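Alteren Releases Gincombe 4 Grasp Planning Kit for Mixed-Item Bins
Software and calibration package adds support for soft and thin household goods 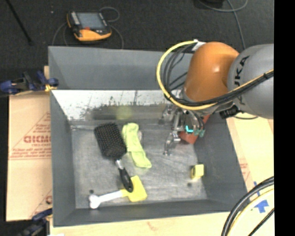 A KUKA arm with a jointed-finger gripper working over a gray bin of household items.

RASTSTEAD, October - Alteren today announced general availability of Gincombe 4, the latest version of its grasp planning kit for robotic bin picking. The kit is sold to integrators and test labs that already own an arm and a gripper and need to pick unsorted goods from an open bin. It consists of a planning license, a calibration target set, a bin model editor and a controller bridge.

Earlier versions of Gincombe were limited to rigid items with a known shape. Version 4 plans from depth data alone and does not require a stored model of each item. Soft goods such as socks are handled by a separate planner that looks for folds and raised edges. Thin items lying flat, such as spatulas, are handled by a third planner that approaches along the bin floor and closes under the edge of the item where clearance allows.

"Most of the support calls we get concern the floor and walls of the bin," said Bhavana Mathew, product manager for Gincombe at Alteren. "A scuffed floor or a shiny strip along a wall can put false points into the depth data, and the planner then reaches for something that does not exist. Version 4 lets the user mark those areas once in the bin model. The planner gives them a lower weight from then on."

The bin model editor accepts straight-walled bins up to 68 centimeters on the long side. Wall height, wall thickness and floor offset are entered by hand or measured by touching off with the arm. Bins with sloped walls can be entered but are treated as straight-walled at the narrowest point, which reduces the usable area near the corners. Alteren expects to remove this limit in a later release.

Changes to motion planning

The cable bundle on the wrist can now be entered as a soft volume that follows the last joints of the arm. In version 3 it was part of the fixed tool model, and users with external cable loops often had to shrink the reachable area to avoid contact with the bin rim. The new method checks the loop at each step of the approach and retreat. Planning time goes up slightly in narrow bins.

Finger linkages are handled in a similar way. The user enters the open and closed positions of each finger, and the planner fills in the positions between them. Grippers with up to 4 independently driven fingers are supported.

Failed picks are logged with the depth data, the chosen grasp and the arm position at closing. Logs can be replayed offline without the arm powered. They are stored on the user's own computer and are not sent to Alteren unless attached to a support request.

Early access

Subramaniam, a systems integrator, has run pre-release builds in its test cell for 12 weeks. "The offline replay is the part we use every day," said Ashwin Thevar, lead engineer at Subramaniam. "Soft goods took the longest to set up. The default closing force was too low for heavier cloth and we had to raise it item by item. Flat tools were fine after the floor offset was measured properly. We would like to see the offset check run automatically at startup."

Alteren said an automatic offset check is planned for the first maintenance update. Until then, the manual recommends measuring the floor offset again whenever the bin has been moved or reclamped.

Availability and support

Gincombe 4 is available now through Alteren and its resellers. Each license covers one arm and includes 12 months of updates and support. Holders of a current version 3 license can upgrade at no charge. Bin models from version 3 can be imported, but tool models must be entered again.

The kit does not include an arm, a gripper, a depth camera or a bin. It is not a safety-rated product, and the integrator remains responsible for the risk assessment of the finished cell.

About Alteren

Alteren develops planning and calibration software for industrial arms. The company is based in Raststead.

Press contact: Revathi Salian, Alteren
Technical contact: Yi-an Shim, Alteren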